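Coaching Notes > Batting > Handout 5

Handout 5: Building an innings
Posted in November by the course tutor
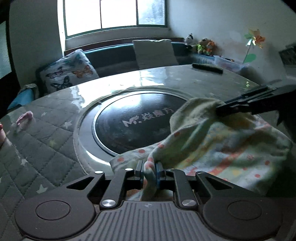
Fabric held in the gripper's blue pads.

Right, last time we did grip and stance, so I'm going to assume you've all got your hands close together on the handle and your head reasonably still. If you missed it, read Handout 4 first or half of this won't make sense.

This week is about how long a batter stays in and what they do with the time. I've called it building an innings, which is what everybody calls it, though I'm not mad on the phrase. It makes it sound as if you lay one brick after another and it all goes up in a straight line. Most good innings I've watched went in lumps - quick bit, slow bit, a horrible ten minutes where the ball kept missing the edge, then another quick bit.

1. The first twenty balls

Most club batters are out early. You know this already if you've ever kept a scorebook. I went back through the Verwood second team's book for one summer and looked only at innings that ended with the batter caught, bowled or lbw. There were 189 of them, and well over half were finished before the batter had faced twenty balls. I found that a bit shocking, even after years of watching it happen (and doing it myself, plenty).

So what do we coach? I'd start with leaving the ball. Youngsters hate it, parents on the boundary hate it even more, but a batter who knows where their off stump is has a huge head start. Ask for middle stump, mark it properly, then work out where your eyes are compared with off. Anything outside your eyes that isn't short or very full, let it go.

Drill for next week: one over each, throwdowns from a decent distance, on or just outside off. The batter calls "play" or "leave" out loud before the ball reaches them. No runs, no scoring. Swap after each over. It gets noisy and rather silly, and I love it.

2. Singles

We don't talk about these enough! A batter who can drop the ball at their feet and run is a nightmare to bowl to. The bowler never gets a full over at the same person, the captain starts fiddling with the field, and gaps open up where the boundaries are.

The Verwood side who made 251 in the cup game we looked at in session two are a good case. Get your scoresheet out again and shade every single in pencil. You'll see a great long grey patch through the middle overs, and hardly a maiden in it. Then look at their opponents' sheet, where there are more fours in the first fifteen overs and a lot more dots after that. They ran out of overs with wickets in hand, and I think they'll have been kicking themselves over tea.

Things to listen for when you're watching your own players run:
- one call, early, loud
- the call comes from whoever can see the ball
- "wait" is a proper call, "umm" isn't
- bat in the hand nearest the ball when turning, so you're facing it

3. Getting stuck

Everyone gets stuck. I once made 26 in a match and was on 11 for so long that the scorer asked at the interval whether I'd retired. What I did, of course, was try to hit my way out with a big slog across the line, got away with it, and learned the wrong lesson for years afterwards.

Better to give your batter one small thing to try. Bat a foot outside the crease. Take guard on leg instead of middle. Ask the partner to have the next over from the awkward bowler. These are small changes and they shift the bowler's length a bit, and a bit is usually enough. Against slow bowling, the sweep is a fair option if they've practised it, but please don't let anyone play it for the first time in a match.

4. When to go

This one's harder to teach, and I change my mind about it most seasons. My current view is that a set batter should pick the bowler before picking the shot. Look at who's got overs left, look at the short boundary, look at the wind. If all three line up, that's your over. Batters who decide to attack whatever turns up tend to attack the best bowler on the pitch, out of pure annoyance as far as I can tell.

With under-13s I wouldn't go into any of that. Tell them to hit the bad ball hard and keep it on the ground.

Before next session

Watch one whole innings of somebody at your own club, start to finish, phone away. Write down the ball number each time you think their mood changes. Bring the sheet with you - scruffy is fine - and we'll compare them in pairs before the nets. We start at 6.30 and the hall doors do stick, so push.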